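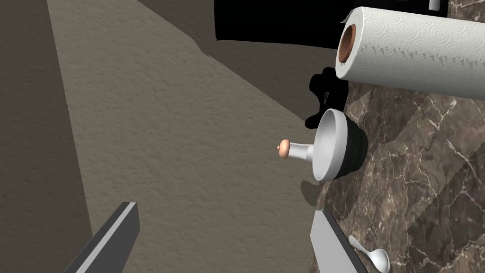

Pesto by hand, who else is doing this?

Kitchen Talk > Sauces and Condiments

basilfiend
OK so I have been making pesto in a food processor for 13 years and last month I finally did it by hand in a mortar, and I can't stop thinking about it. It's creamier! It smells different! My husband asked if I'd bought it somewhere, and I'm choosing to take that well.

What I did, for a big lunch for 4:
60 g small basil leaves
40 g pine nuts
1 clove garlic, peeled, green bit pulled out
pinch of coarse salt
two handfuls of grated parmesan and a bit of pecorino
olive oil until it looks right

Garlic and salt first until it's a paste, then the nuts, then basil a handful at a time, cheese, oil last. Took me forever and my arm was done for the day. Would love to hear how everybody else goes about it, especially the order.

mdidenko
Welcome to the club! Your order is the one I use. The only thing I'd change is the motion. Don't pound the basil, press it against the wall and drag it around while you turn the bowl the other way with your free hand. It goes much faster and stays greener.
Myroslav Didenko, Pultby

saltcellar_j
I'm going to be the grump. I've done both side by side and in a bowl of hot pasta I could not pick one from the other. On bread, yes, fine, the hand one is nicer. But a frozen processor bowl and short pulses gets you most of the way in a minute flat.

basilfiend
Side by side on the same day with the same basil? I'd love to try that.

saltcellar_j
Same day, same plant. My sister tasted too and she picked the processor batch as the handmade one.

Ildikó Sz.
Your sister is not a jury, saltcellar :)
I do think the nuts matter more than the tool. If they've been open in the cupboard since January they taste like crayons whatever you crush them with. Keep them in the freezer. And taste one before you start, every time.
Does anybody toast theirs? I was taught not to, but I had it toasted at a place called Minetti and it was wonderful.

mdidenko
Never toasted for the classic one. Toasted walnuts with parsley, though, all day long. Different sauce, very good sauce.

potluckpete
Toasted every single time, sorry. Raw pine nuts taste like nothing to me.
Question on the mortar itself: what size are people using? Mine is a little spice one and the leaves fly everywhere. I was looking at an Ichikawa with the ridges inside but I don't know if that's right for basil.

basilfiend
Bigger than you think! I started with a small one too and had basil on the toaster.

Ildikó Sz.
Ridges are great for sesame. With basil you'll be picking green threads out of the grooves with a toothpick. Get something wide and heavy with a plain inside, and put a damp dish towel under it so it doesn't wander.

potluckpete
Thanks, skipping the ridges then. Does the damp towel work on stone counters? Mine are polished and everything slides.

Ildikó Sz.
Works fine on mine. Fold it in half and wring it out well first.

saltcellar_j
One thing I'll give the mortar people: aioli. I can't get a machine to make a small amount of aioli, the blade just whirls above the yolk. By hand it's lovely.

basilfiend
Ooh, aioli is next. Do you do just garlic and oil or with the egg?

saltcellar_j
With the yolk. I've tried without it, it split, I tried again, it split again. If mdidenko has a trick I'm listening.

mdidenko
More garlic than seems sensible, everything at room temperature, and the oil in drops for much longer than you want to. I'll write it up in the condiments thread tonight, it's too long to put in here.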